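Moving the bees to Enddale

We moved the last of the hives on 19th June, which was later than I wanted. I had planned on April, before the colonies built up, but the lease on the new spot wasn't signed in time and then it rained for most of three weeks. By the time the ground would take a trailer the hives were three boxes high and heavy.

People have asked why I moved at all. The old yard at Drornby was a good one for a long time. There was a creek on the low side, a row of lindens along the road, and the farmer next door grew clover for hay and cut it late. Then the farm changed hands and the clover went to corn. Corn does nothing for bees that I have ever been able to measure. The last two summers there I was feeding syrup in July, and I didn't start keeping bees so I could buy sugar by the pallet.

Enddale is 20 miles north and a bit higher. It's rough pasture with a lot of knapweed and goldenrod, and blackberry in the fence lines. The wind is worse. I've put up straw bales on the west side for now and will plant something more permanent in the fall if the landlord agrees to it.

How the move went

I do it at night. You wait until the foragers are in, close the entrances with a strip of window screen, strap each hive top to bottom with two ratchet straps, and load in the dark. I use a headlamp with a red filter. Bees don't see red well and they are less inclined to fly at it, though they will still crawl up it, and up you.

A few things I would tell anyone doing this for the first time:

Strap them the day before, while you can see. A strap that looks straight by headlamp often isn't, and you find out when you lift.

Crack the lids or use screened inner covers. A strong colony closed up tight on a warm night can overheat and die in less time than the drive takes. I've lost one that way. It was my biggest hive that year and the wax had run down through the floor.

Frames should point the way the truck is going. If they sit crosswise they swing every time you brake.

Tape the seams between boxes. Mine are not all the same make and the old ones have gaps at the corners from years of the hive tool. I used plain duct tape and it came off clean enough.

Bring more smoker fuel than you think. I burn pine needles mixed with old burlap. I ran out on the second trip and ended up using dry grass from the ditch, which burns hot and goes out whenever you need it.

Hauke Stöcker came along for both nights with his trailer. He keeps bees himself over toward Bolow and he's stronger than I am, and the job would have been twice as long without him. We did the first load in one go and had everything on stands by two in the morning. The second load was slower. One of the bottom boards let go as we lifted it, right at the back corner where the rot was, and a good number of bees came out through the hole and went up my sleeve. I counted the stings the next day out of curiosity and quit at 59. My hand was the size of a mitten for two days.

I should have replaced that board in the winter. I knew it was soft. I had written it on the lid in pencil.

After they were in place

I left the entrances closed until we had all of them level, then pulled the screens at first light and leaned a leafy branch across the front of each one. The branch makes them stop and look when they come out, and they fly their orientation loops again before heading off. I don't know if it's needed at 20 miles. They aren't going to find their way back to Drornby from there. But drifting between hives is a real problem in a new yard, and since I did it the colonies have stayed fairly even.

For the first four days I left them alone. On the fifth I went through every one. All but two had eggs, and one of those two had a virgin queen running around on the third frame, so she will either get mated or she won't. The other one was queenless and I combined it with its neighbor using a sheet of newspaper. They had chewed through by the time I came back.

The colonies are eating less than I expected and storing more. The blackberry was just finishing when we arrived and the clover in the pasture, what there is of it, was in full bloom. I put supers on seven of them. If the knapweed does what the neighbor says it does I may need more boxes, and I only have four left that are painted.

Working slower

What I've been trying to fix this year is my own handling. I am quick and rough with frames. I got into the habit when I had more hives than time, and for years I told myself the bees didn't mind. They do mind. If you roll bees between two combs on the way out, you can hear the pitch of the whole box change, and you have maybe a minute before they are in your face.

So I take out the end frame first, every time, and set it in a rest on the side of the hive. Then I slide the others over into the gap before I lift them. Both hands on the lugs, straight up, no tilting until it's clear of the box. I hold it over the hive in case the queen falls. I stopped wearing the thick leather gloves too and went to thin nitrile ones, and that did more than anything else, as I can feel when there is a bee under my thumb.
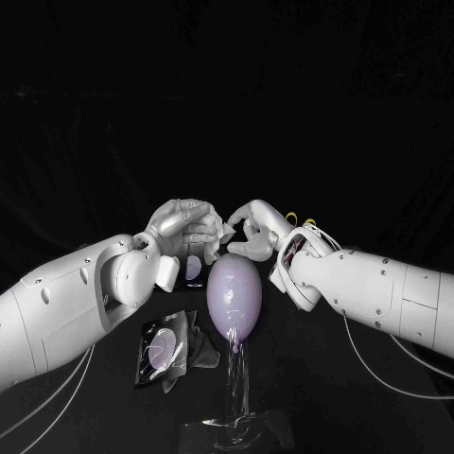 It takes longer. A full inspection used to be ten minutes a hive and now it is closer to fifteen. But I use about half the smoke and I've been stung far less, leaving out the night with the bottom board. I also see more. Last week I noticed the start of chalkbrood in two colonies that I'm fairly sure I'd have flipped right past a year ago. It's only a few cells and they will probably clean it out once it dries up, so I just opened the entrances wider and tipped the hives forward a little on their stands.

Money, for those who ask

The lease at Enddale is 99 dollars a year and a case of honey. The Mathur stands I bought for the new yard were the biggest expense. They are steel, they hold two hives each, and the legs adjust, which matters on that slope. I built my own stands at Drornby out of cinder blocks and two-by-fours and they were fine until the frost got under them. I've kept the two-by-fours.

Fuel was four round trips. Hauke wouldn't take anything for his, so he's getting a nuc next spring, from the gentle line with the dark queens if she makes it through the winter.

The electric fence is still to do. There are bears up there, or at least there was one, as the neighbor lost his chicken feed and most of a shed door. I have the charger and the posts but not the grounding rods. Until then I'm driving up every other day to check, and I've hung an old work shirt on the gate post. I have no idea if that helps.

Next job is to get those last boxes painted and pick up the rods. If anyone near Bolow has a spare honey extractor with a working brake, please write to me. Mine now stops when it feels like it.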